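Jhosep Montoya
I moved to Hincombe in August and I want to write a small thread on one thing I learned here: how to drink less sugar without becoming a sad person.

Jhosep Montoya
At home we had cola with lunch every day. My grandmother put it on the table like bread. I never thought of it as a sweet, it was simply the drink.

Jhosep Montoya
The dentist on Keane Street asked me what I drink at work. I told her the truth. She was quiet for a moment and then she wrote something down - I still don't know what.

Jhosep Montoya
So I made a rule. Cola only on Sunday, with food, in a glass. On other days water, or tea without sugar. The first 5 days were bad. I had headaches and I was rude to my brother.

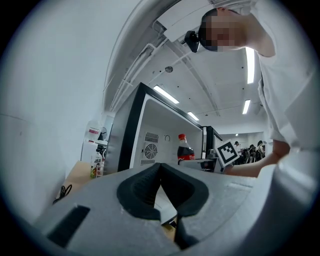
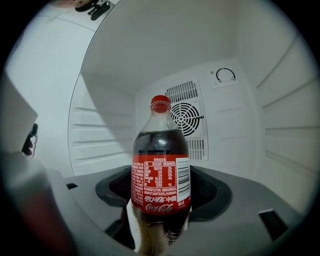

A cola in the fridge.

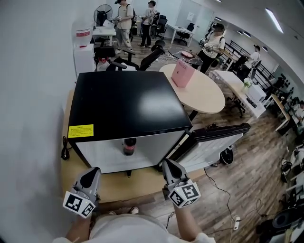 Jairo Rengifo
I tried the same rule and for me the tea was the hard part. Did you stop the sugar in one day or little by little?

Jhosep Montoya
Little by little, Jairo. One spoon, then half, then the tip of the spoon. Black tea was too bitter for me at the start, so I changed to mint.

Jhosep Montoya
Also I read labels now. Many yoghurts surprised me, and the bread sauce too. Look at the line for 100 ml or 100 g, then you can compare two products properly.

Jhosep Montoya
Now the Sunday glass tastes very strong to me, and sometimes I leave half of it. My next visit to the dentist is at the end of the month. I will write here what she says.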